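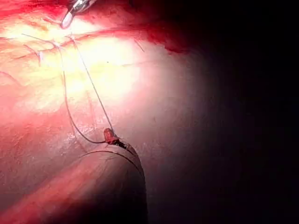

Instrument tip above the working area, with two thin suture threads meeting at a small knot.

Tissue Suturing Station – Pre-Session and Post-Session Inspection Checklist
Oravec Surgical Skills Unit
Inspected by: Gerrit Visser
Period covered: August

Section A. Instruments

A1. Instrument tips free of chips, burrs and residue.
Satisfactory. Shafts were wiped down and checked under the bench lamp.

A2. Jaws close evenly along their full length.
Action required. One needle holder closes unevenly and has been tagged. It is not to be returned to the tray until the workshop has signed it off.

A3. Spare instruments available at the station.
Satisfactory. Two spares in sealed pouches.

Section B. Suture Material and Sharps

B1. Suture packets intact and within date.
Satisfactory. Opened packets from the previous session had been discarded.

B2. Needle count recorded before and after the session.
Satisfactory with comment. The counts agree, but the closing count was entered in pencil. Entries must be made in ink and initialed.

B3. Sharps container below the fill line.
Action required. Container was at the line on arrival. Replaced during the inspection.

B4. Knots inspected before thread ends are trimmed.
Satisfactory. Staff are reminded that both threads should be followed by eye down to the knot. Fine gray thread is hard to follow over pale fatty tissue under strong light.

Section C. Lighting and View

C1. Light level suitable for the tissue in use.
Satisfactory with comment. Pale tissue gives considerable glare at the present setting, while the darker red areas fall into shadow. Lower the lamp by one step and check again before the first stitch.

C2. Lens clean and free of smears.
Satisfactory.

Section D. Cleaning and Waste

D1. Surfaces disinfected and contact time observed.
Satisfactory. The Misex wipes were in use and the contact time was posted at the sink.

D2. Tissue waste bagged, labeled and removed.
Action required. Labels were missing from up to three bags. Labels are kept in the Zoltutano cabinet – second drawer.

Follow-up: items A2 and D2 remain open. B3 closed on site.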